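2018-07-07

I've been meaning to sort out the white table for months. It's where everything gets put down when people come in, and by the end of March you couldn't have eaten a sandwich on it. Hanane Saber, who has the desk behind, had started keeping her lunch on a stool.

So I gave it a morning. I took the lot off, wiped the top down and only put back what gets used. The rest went in a Trundeo crate, which I'll go through later. There were 8 pens in there that didn't write, and a mug I thought I'd lost at my old job.

## What stayed

Fruit was the first thing I wanted to get right. We used to have a deep bowl and whatever was at the bottom went soft before anyone found it. I swapped it for a shallow wicker basket, round, from Studarero. Apples go on a plate of their own because they get eaten fastest, and the lemons live in the basket for people who like a slice in their water.

The plastic cups are stacked inside each other, next to the basket. I like the mixed colours as it's easier to remember which one is yours. I looked at a set of glasses from Ruddock but they wouldn't have nested, and they'd have taken up three times the room.

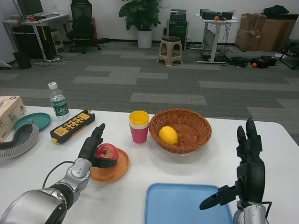 ## Plates and the tray

The plates are odd ones, orange and teal, both round. I'm not bothered about them matching. They're light, they wash up quickly and they don't show tea stains as badly as the white ones did.

The light blue tray sits at the front in the middle. It's meant for small things that would otherwise wander – keys, coins, a spare teabag. I tried it at the back first and people just reached past it and put their keys on the bare table.

## Still to do

The tissues are at the far left, which is fine for whoever sits there and a stretch for everybody else. I may get a second box. The remote needs a proper home too, as it's the thing I'm asked about most. Baseck do a small caddy that would hold it upright, but I want to measure it first.

The plant by the back wall gets a drink when I fill the kettle. I've moved the Trundeo crate to the cupboard in the hall, so if you're missing a pen, try there before you ask me.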